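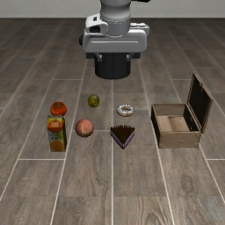

Did anybody lose their job when we brought in the robots?

So far, nobody has, though the jobs themselves look pretty different now. I've packed gift boxes at Wallcombe for years, and back then a good shift meant 400 boxes and a sore neck. Now the arms do most of the fruit and cake and I spend my mornings in the simulator, checking layouts before they go out to the line!

I like it more than I expected (my wrists certainly do). What I miss is the talking. Packing side by side you chat all day, and now there are 10 of us spread across a huge room with headsets on. Break time got a lot louder.

The pay bump for simulator training was small, and I'll keep grumbling about it until they fix it. Still, I can tell you more about picking up a peach than I ever wanted to know. You come in from above, you leave space next to the box, and you don't rush the fingers.

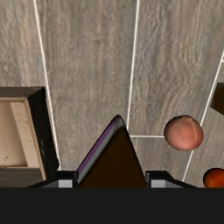
What I'm asking for next

A rotation, please! Two weeks on screens, two weeks on the floor, for anyone who wants it. My supervisor said she'd bring it up in January, so I'm holding her to that.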